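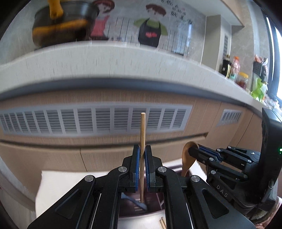
Handgreifer mit blauen Backenbelägen, in der Mitte ein Essstäbchen, rechts ein Holzlöffel.

# Handgreifer für die Küche: Bedarf, Kosten, Stellfläche

Stand: Mai. Die Seite gehört zur Sammlung »Küche und Werkstatt«, Abschnitt Anschaffungen. Behandelt werden handgeführte Parallelgreifer, mit denen Küchengriffe vorgeführt und aufgezeichnet werden, bevor ein Arm sie übernimmt. Arme selbst stehen auf einer eigenen Seite.

## Vor dem Angebot: Gegenstandsliste

Zuerst die Gegenstände, dann die Geräte. Die Liste enthält je Zeile einen Gegenstand, das Griffmaß an der Stelle, an der zugefasst wird, das Gewicht und den Werkstoff. Mehr Spalten werden erfahrungsgemäß nicht gepflegt.

- Griffmaß mit dem Messschieber nehmen, am Stiel an der dicksten und an der dünnsten Stelle.
- Bei Töpfen zählt der Griff. Der Durchmesser wird trotzdem notiert, er wird später für die Stellfläche gebraucht.
- Flaschen voll und leer wiegen.
- Dünne Teile gesondert markieren: Essstäbchen, Schaschlikspieße, Strohhalme.

Die dünnen Teile entscheiden über die Backen. Ein Greifer, der bei geschlossenen Backen einen Restspalt lässt, hält jeden Kochlöffel und verliert das Stäbchen. Im Datenblatt steht meist nur die maximale Öffnung, der kleinste fassbare Durchmesser muss erfragt werden. Die Antwort bitte schriftlich.

Für die größte Öffnung genügt in der Regel weniger, als man annimmt. Wir haben 77 mm als Mindestwert eingetragen, gemessen an der Gewürzdose, die in unserer Küche am häufigsten bewegt wird. Alles Breitere wird am Deckel, am Rand oder am Henkel gefasst.

## Ein Greifer oder zwei

Einhändige Arbeiten sind Umstellen, Einräumen, Rühren in einem festgestellten Topf. Schrauben, Auspacken, Sortieren von Besteck und alles, was gegengehalten werden muss, verlangt zwei Geräte. Wer mit einem beginnt und später nachkauft, sollte auf dieselbe Baureihe achten. Gemischte Paare haben unterschiedliche Öffnungswege, die Auswertung wird dadurch mühsam.

Wendelin Auer hat die Werkstattküche mit einem einzelnen Oltier ausgestattet und den zweiten ein halbes Jahr später bestellt. In der Zwischenzeit war die Backenform geändert worden. Seitdem liegen zwei Sorten Ersatzbeläge im Schrank, die sich nur an der Bohrung unterscheiden. Abhilfe: Tütchen beschriften, alte Sorte links.

## Beläge

Die Beläge sind Verbrauchsmaterial und gehören in die laufenden Kosten. Zu prüfen sind:

| Merkmal | Anforderung | Bemerkung |
|---|---|---|
| Oberfläche | strukturiert | glatte Beläge bei Fett ungeeignet |
| Farbe | deutlich anders als das Greifgut | erleichtert die Sichtprüfung |
| Befestigung | geschraubt oder gesteckt | geklebte nur mit Reservebacken |
| Reinigung | lauwarmes Wasser, Spülmittel | keine Spülmaschine |

Gummi nimmt Gerüche an. Beläge, die mit Zwiebel, Fischsoße oder Currypaste in Berührung waren, werden getrennt aufbewahrt. Lösungsmittel und Scheuermilch rauen die Struktur auf, nach wenigen Anwendungen fasst der Belag schlechter als im Neuzustand. Talkum zum Lagern ist zulässig, muss vor Gebrauch aber vollständig abgewischt werden.

Bestellmenge für das erste Jahr: 13 Paar. Darin enthalten ist die Reserve für Schnittschäden – wer keine Messer auf der Gegenstandsliste hat, kommt mit weniger aus.

## Kostenrahmen

Rüdiger Teuber rechnet in drei Blöcken, und wir haben das übernommen: Gerät, Umfeld, Betrieb. Unter Gerät fallen Greifer, Netzteile, Akkus, Koffer. Unter Umfeld fallen Tisch, Unterlage, Beleuchtung, Ablagen. Betrieb umfasst Beläge, Kleinteile und Datenträger.

Der Block Umfeld wird in Anträgen fast immer vergessen. In unserem Fall betrug er 712 Euro, der größte Posten darin war der Tisch. Ein vorhandener Küchentisch reicht nur, wenn er bei seitlichem Druck steht. Prüfung: volle Gießkanne auf die Platte, Tischkante kurz anstoßen, Wasserfläche beobachten. Beruhigt sie sich schnell, ist der Tisch brauchbar.

Nicht vorab kaufen:

- Spezialkoffer. Eine Werkzeugkiste mit Schaumstoffeinlage tut denselben Dienst.
- Zweite Ladestation, solange nur eine Schicht gearbeitet wird.
- Wartungsvertrag im ersten Jahr. Die Gewährleistung läuft ohnehin.

Wohl aber vorab kaufen: passende Schraubendreher in guter Qualität. Die Gelenkschrauben sind klein, und ein ausgenudelter Kopf legt das Gerät still, bis die Ersatzschraube eintrifft. 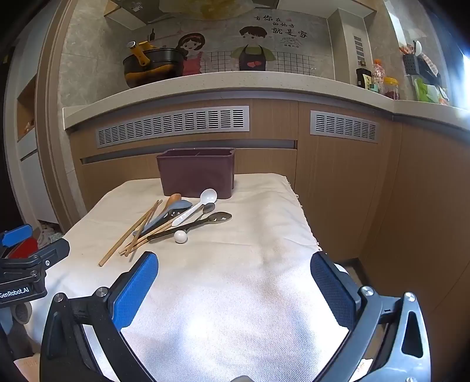 Für die Unterlage hat sich ein helles, einfarbiges Tuch bewährt. Es dämpft, verhindert das Wegrollen von Stielen und lässt sich waschen. Gegen Verrutschen kommt eine Antirutschmatte darunter, etwas kleiner zugeschnitten als das Tuch. Fransen und lose Fäden abschneiden oder umnähen, sie geraten sonst in die Gelenke. Wachstuch spiegelt und ist nur bei nassen Arbeiten vorzuziehen.

## Stellfläche und Licht

Der Arbeitsbereich wird mit ausgestreckten Armen und Gerät in der Hand abgeschritten, ohne Gerät fällt er zu klein aus. Rückwärts muss ein Schritt frei bleiben. Stühle, Teppiche und offene Schubladen werden vorher aus dem Weg geräumt.

Fenster seitlich zum Tisch sind günstig, Fenster im Blickfeld ungünstig. Ein dünner Vorhang ist die billigste Maßnahme und gehört in den Block Umfeld. Deckenleuchten mit Flimmern austauschen. Wer morgens und abends arbeitet, sollte die Beleuchtung so auslegen, dass sie auch um 17 Uhr im Winter ohne Tageslicht genügt.

Bei den Ablagen gilt:

1. Besteckbehälter mit schwerem Boden wählen. Leichte kippen beim Herausziehen.
2. Öffnung weit genug, dass beide Backen seitlich am Stiel Platz finden.
3. Tabletts mit Rand, matt.
4. Kein Glas in Griffweite, solange geübt wird.

Lieselotte Pfeiffer füllt den Boden leichter Behälter mit trockenem Sand in einem verknoteten Gefrierbeutel. Kostet nichts und hält.

## Angebote vergleichen

Eingeholt wurden Angebote von Tridis, Oltier und Ledorby. Die Preise lagen dichter beieinander als der Lieferumfang. Vor dem Vergleich deshalb alle Angebote auf denselben Umfang bringen: zwei Greifer, ein Satz Reservebeläge, Netzteile, Software für einen Arbeitsplatz, Versand. Erst danach die Summen nebeneinanderstellen.

Rückfragen, die sich gelohnt haben:

- Sind die Gelenkschrauben Normteile?
- Wie lange läuft ein Akku bei Dauergebrauch, und ist er vom Anwender zu wechseln?
- In welchem Format liegen die Aufzeichnungen vor, und kann man sie ohne Konto beim Hersteller öffnen?
- Gibt es einen Leihzeitraum?
- Was wiegt das Gerät betriebsbereit?

Zum letzten Punkt: Das Gewicht in den Unterlagen bezog sich bei zwei der drei Anbieter auf das Gerät ohne Akku. Nach einer Stunde am Tisch ist der Unterschied im Handgelenk deutlich. Uwe Kohlhase hat im Leihzeitraum mit einer Küchenuhr gearbeitet und nach jeweils 13 Minuten abgesetzt. Dieses Intervall steht jetzt im Arbeitsplan und verlängert die veranschlagte Zeit entsprechend. Wer Personalstunden kalkuliert, muss die Pausen mitrechnen.

## Lagerung und Pflege

Geräte liegend lagern, Backen leicht geöffnet. Geschlossen gelagerte Beläge bekommen Druckstellen. Führungsschienen trocken mit einem Pinsel reinigen, kein Öl, sofern der Hersteller es nicht ausdrücklich vorsieht: Öl bindet Mehl und Brösel. Nach Arbeiten mit Reis oder Salz die Gelenke zusätzlich ausblasen, dabei vom Körper weg.

Schraubensitz vor jeder Arbeitswoche prüfen. Ein Punkt Signallack auf Schraubenkopf und Gehäuse zeigt, ob sich etwas gedreht hat. Nagellack geht auch.

Geliehene Geräte am Eingangstag von allen Seiten fotografieren und die Bilder zum Lieferschein legen. Kratzer an den Backen sind der übliche Streitpunkt bei der Rückgabe.

## Nachträge

**G. Rathjen:** Die Wunderlich-Klemmleuchte aus dem Abschnitt Nähplatz passt auch an den Greifertisch, die Klemme braucht aber eine Filzzwischenlage. Bei Platten mit abgerundeter Kante rutscht sie.

**W. Auer:** Beläge alter Sorte sind lieferbar, allerdings nur im Beutel zu zehn Paar. Wer noch ein Gerät mit der alten Bohrung hat, möge sich vor der nächsten Sammelbestellung melden.

**Offen:** Waschbare Überzieher für die Backen bei Arbeiten mit Teig. Ein Versuch mit Fingerlingen aus der Apotheke ist vorgesehen, Ergebnis wird in der Belagtabelle ergänzt.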